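Why Were Dutch People Once Ready to Pay a House for One Tulip?

Many readers of the Benarby Garden Letter asked us after the last issue about the old story of the tulip fever. Is it true that a single bulb was sold for the price of a house? I have read on this subject for two winters now, and I will try to answer as well as I can.

The tulip is not a Dutch flower by origin. It grows wild in the mountains of Central Asia, and it was loved in the Ottoman gardens long before it was known in the west of Europe. It arrived in the Netherlands in the second half of the sixteenth century. The climate there is cool and the soil near the coast is sandy, and the bulbs felt at home very quickly.

In the 1630s there were many rich merchants who wanted rare things for their gardens. The most wanted tulips were the "broken" ones, with flames of red or purple on a white ground. The growers did not know how to make them. A bulb which gave a plain flower one spring could give a striped one the next, and this was a kind of lottery. Only in the twentieth century was it understood that the stripes came from a virus, carried by small insects. The virus also made the bulb weaker, so the most beautiful kinds were slow to multiply and stayed rare.

The trade had one more strange side. Bulbs can be moved only in summer, when they rest, but people wished to buy all year. So in winter they traded promises on paper, often in the back room of an inn. The same promise could change hands several times while the bulb was still under the ground. In February of 1637 the buyers suddenly stayed away, and the prices fell.

And the house? For the very rarest bulbs, prices of this level were indeed asked. But the stories of a whole country ruined, with merchants jumping into canals, come mostly from moral pamphlets printed afterwards. Historians who looked into the archives found that the number of serious buyers was small, and that the Dutch economy continued quite well.

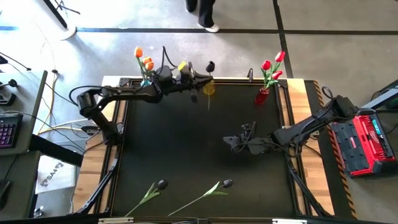
The old striped kinds have almost disappeared from the shops. What is sold today as "Rembrandt" tulips is healthy and has its stripes from breeding, not from the virus. If you want this look in your own garden, our members' order from the Mellska nursery has a red and white mixture this year. A bag of 23 bulbs is enough for a large pot. Plant them when the soil has become cool, at a depth of three times the height of the bulb, and keep them away from places where water stands.

Please put your name on the order list at the Plevia reading room before Thursday evening. The list for daffodils is a separate one and lies next to it. In the next issue I will write about the hyacinth, which had a fever of its own one hundred years later.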